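PKG 34: Flexible Packaging and Shelf Life
Handout for Unit 5
Instructor: Kwan-ho Kwok

1. Why dry foods go stale

A dry snack food leaves the fryer or oven with very little water in it. Its crispness depends on staying that way. Once the product takes up moisture from the air, the starch softens and the texture changes from brittle to leathery. The useful measure is water activity, written aw, on a scale from 0 to 1. Most chips and crackers lose acceptable texture somewhere between 0.35 and 0.50. Total moisture content is a weaker guide, as two foods with the same percentage of water can have very different aw values.

The second route to staleness is oxidation. Fried products carry oil on a large exposed surface, and unsaturated fats react with oxygen to give off-flavors. Light speeds this up. So does heat, and so do traces of metal from processing equipment.

2. Barrier terms

WVTR: water vapor transmission rate, grams per square meter per day. Always quoted with a test temperature and humidity. A WVTR figure without its test conditions cannot be compared with another.

OTR: oxygen transmission rate, cubic centimeters per square meter per day. Same caution.

Seal integrity: a film with excellent WVTR is of little use if the end seal leaks. Channel leaks at the back seam crossover are the usual fault on vertical form-fill-seal machines.

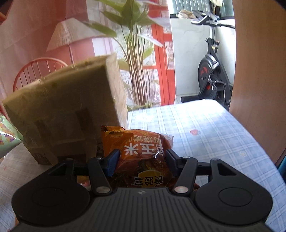 Why is nitrogen used to fill snack bags in place of ordinary air?
Nitrogen displaces oxygen, so the oil in the product oxidizes more slowly, and the gas cushion protects fragile pieces during shipping.

3. Film structures

Three layers are common: an outer printed web, a barrier layer, and an inner sealant. The barrier is often a metallized film, in which a very thin coat of aluminum is deposited under vacuum. Flexing cracks this coat. Barrier values measured on flat film will therefore look better than values measured on a finished bag — see the Dilley reading, section 2.

4. Problem for next session

The Kodano data sheet lists a storage test on 700 sealed pouches. Using the sorption curve in the Hsieh reading, estimate the time for the product to reach aw 0.45. State your assumptions on headspace and seal area. Show units at every step.

Send corrections to this handout to Tien-fu Lui.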